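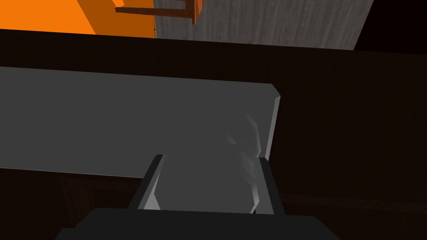 Ojo asked on the tracker whether simulated grasps were worth storing at all, given how little they had helped the first Wenville model. The reply then was to keep them in a separate split and let people choose. This card covers that split.

Rudthorpe Sim Grasps
March, by the Rudthorpe data group

Contents

The set holds 800 episodes of a two-fingered gripper picking up, holding and putting down irregular objects in rendered rooms. Everything is simulated. There are 264 object shapes, most of them low-polygon, and wall colours and surface textures change between rooms.

Each episode has one view from just behind the fingertips, the joint positions, the gripper opening and a short text instruction. Frames are stored at 15 per second.

How it was gathered

Operators drove the arm by hand controller in the Uron simulator. An episode ends when the operator presses stop -- there is no automatic success check. Failed grasps are kept and marked "fail" in the label file. Episodes shorter than 20 frames were dropped.

Known problems

- Objects in pale grey can be hard to tell from grey slabs and shelves in flat light.
- The gripper body hides the lower part of many held objects.
- Contact forces are not recorded. Finger pads are treated as rigid, so soft objects behave badly.
- Some instructions name an object by the wrong colour. Corrections are welcome.

Use

Train on the "main" folder and leave "rooms_held_out" alone until testing. Mixing the two will make your scores look better than they are.

Comments

wrenfield: Does the gripper opening come in metres or as a fraction?

rudthorpe-data: Fraction, 0 is closed. Will add it to the card.

tallis_k: The fail labels were more use to us than the good ones -- please keep them in the next version.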